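Repainting a tabletop white, is primer really needed?

mothbiscuit
Right, I've got an old dining table I want white for the back room. Pine, orange varnish, you know the sort. My brother-in-law says sand it, two coats of Havia eggshell, done by teatime. The man in the paint shop wants me to buy primer as well and I can't tell if he's being helpful or just selling me a tin. Anyone done one?

Kasun Wickramasinghe
Prime it! Pine knots bleed yellow through anything if you don't. I skipped it on a bedside cabinet and by September it looked like somebody had been putting tea mugs down on it.

pegleg_annie
Disagree, sorry. I've done loads of furniture with no primer, just a proper sand and a wipe with sugar soap. Most people go wrong by slapping it on too thick and then putting things on it the next day. Leave it a fortnight.

Kasun Wickramasinghe
Was yours pine though?

pegleg_annie
Mostly beech, now you mention it. One pine stool. It's in the shed so I couldn't swear to the colour of it these days.

mothbiscuit
Ha, ok, that's one each. What grit are we talking? I've got 400 in the garage from doing the car.

oldgitfrank
400 is miles too fine to start on varnish, you'll be there till Christmas. Start at 80, then 120, and keep the 400 for a light rub between top coats. And I'm with Kasun on the primer, get a shellac one for the knots. Stinks, open the windows.

tilly_in_the_attic
I went for matt and I love it, so don't let anyone bully you into gloss (my mum tried). You do get every shadow showing on it when the light comes in low, but I like that, it's softer than the shiny stuff.

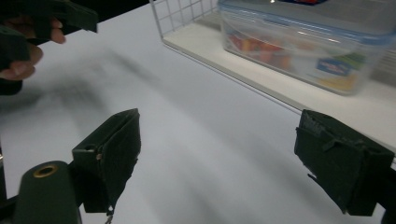
Only thing I'd say is matt marks easier, so I put a coat of Demovero clear over mine and it wipes down fine now. Test it somewhere small first, some clear varnishes go yellow over white and then you've done all that work for nothing.

oldgitfrank
Water-based clear won't yellow. It's the oil ones that do it.

pegleg_annie
Even the water-based went a bit cream on me, Frank.

mothbiscuit
Ok, primer bought, and some 80 grit. Going to start on the underside so if I make a mess of it only the dog will know. Will report back!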